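I moved apartments in January and I have opinions now. Long thread, go get a snack.

First, the background. I'd been in the old place long enough that I had stopped seeing it. The kitchen drawer with the takeout menus, the closet with the other, smaller closet's worth of stuff inside it. Then the lease came up, the rent went to a number I'm not going to type, and I had a month to get out.

My friend Sekar said to start packing with whatever room I liked least. I started with books, so you can guess how that went. I sat on the floor and reread half a paperback mystery and packed a single box (which I then had to unpack, the tape gun was in it).

Day two I got serious and did laundry first, all of it, every last thing, so that I wouldn't be hauling dirty clothes across town. Blue stuff, white stuff, the towels I keep for when it floods.
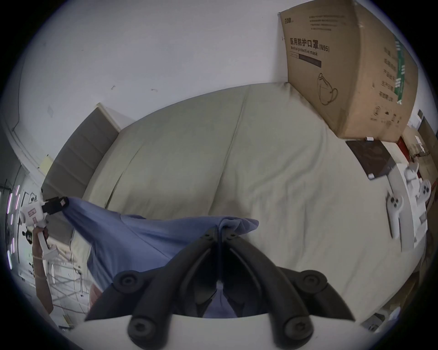

Issue 2

Yes, I number my moving threads, this is my second one, the first was the one where the couch got stuck in the stairwell and Herman had to take the legs off with a butter knife. A few of you are still bringing that up!

Okay so, movers. I got three quotes. One guy never called back. One wanted $2,887 to go eleven blocks, and when I laughed he said he could maybe do it cheaper on a weekday?? The third was a little outfit called Clustow and they were lovely on the phone and a whole lot less than that, so Clustow it was.

Things I'd tell anyone hiring movers: ask if stairs cost extra. Ask if they charge for the drive back to their lot. Get it in writing, even just a text. I got it in a text and I was so glad later, when the bill had a mystery "long carry" fee and I could just hold up my phone.

Boxes! Do not buy boxes new. I got most of mine from a lady named Anum in the neighborhood group who had just moved herself and had them flattened in her hallway. She threw in a roll of bubble wrap and a lamp. I did not need a lamp. I love the lamp.

People fight about labels. Room on the box, or what's inside? I'm a room AND contents person, written on the side and never the top, because you're going to stack them and then the top is useless. One of my boxes said KITCHEN / SPOONS ETC and the "etc" turned out to be my passport, so the system isn't perfect.

Also pack a first night bag like you're going to a hotel. Sheets, phone charger, toilet paper, a real towel, one pan, coffee. I forgot the coffee and had to go out at 6 am in rain boots, my shoes were in a box marked BATH.

For clothes, leave them in the drawers if your movers allow it. Mine said nope, too heavy on the stairs. So it was folding. Hours of folding, with a podcast about shipwrecks going.
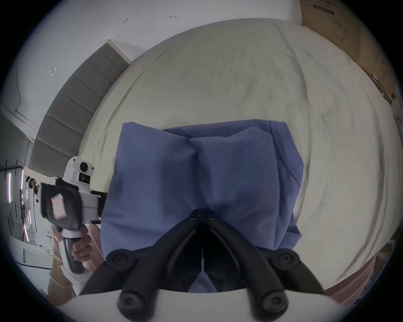
Sekar Hidayat

says she rolls everything and gets twice as much in a suitcase, and I've been hearing about it ever since. Sekar, I've seen your suitcase. It needed a knee on it.

The actual moving day was fine?? Tue 1 February, freezing, sun out, street parking right in front, I almost cried. The Clustow guys carried my desk up in one go. Then the new building's elevator quit right after lunch, so everything left on the truck took the stairs too, and I tipped accordingly.

Stuff that broke: one mug, one picture frame, my resolve to never order pizza again.

Stuff I'm still missing: the shower curtain rings, the good scissors, the remote. I have more than 100 hangers and no idea how, I didn't own that many shirts when I was working in an office.

The new place has a window over the sink and the radiator makes a noise like somebody clearing their throat. The guy downstairs, Fahad, came up to say hi and to warn me about it. He also told me which washer eats quarters (the left one), so he's my favorite person in the building already.

Internet gets hooked up Friday, so I'm typing this on one bar next to the fridge. If anybody has a trick for getting packing tape goo off a wood floor, please tell me, I've tried dish soap and I've tried yelling at it.

Oh, and I'm giving away the boxes now. All flat, free, you have to come get them. The lamp stays with me.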